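Chapter 8

Finding the Part: Perception Close to Contact

In Chapter 7 we treated the position of the workpiece as known. The planner was given a pose, it produced a path, and the controller followed it. This chapter takes that assumption away. The software must now work out where the part is, how sure it is of the answer, and when the answer has become too old to use.

The running task is the Clidberg hinge exercise. A metal bracket with a hinge across it lies on a table, and the program has to bring two gripper fingers to the hinge leaf. The task sounds simple. Most of the difficulty comes in the last 70 mm of travel, where small errors in the pose estimate matter most and the fingers begin to hide the very thing being measured.
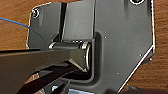
A fixed overhead camera is good at the first stage. It gives a coarse pose for the whole plate, and the planner can use that to choose an approach. A wrist camera takes over for the second stage. It sees less of the part but sees it in more detail, and its view changes with every movement of the arm. Joining the two estimates is the main subject of Sections 8.2 and 8.3.

Metal makes the work harder. A cut edge may show as a clean bright line from one angle and vanish from another. Curved surfaces carry highlights that slide as the camera moves, and a tracker that locks on to a highlight will follow the lamp instead of the part. Round holes are safer features - their rims can be fitted with an ellipse even when part of the rim is out of view.

The examples use Flarnska, the small perception library supplied with this book, and the Jonham log, a recording of 678 attempts at the hinge task. Of these, 93 are set aside for testing and should not be used when tuning thresholds. Readers who have not yet set up the Hakim simulator should do so before Section 8.4, where the estimator is connected to the controller for the first time.

8.1 Frames and time stamps

Every measurement in this chapter carries two labels: the coordinate frame it was made in and the time it was made. We begin with the frames.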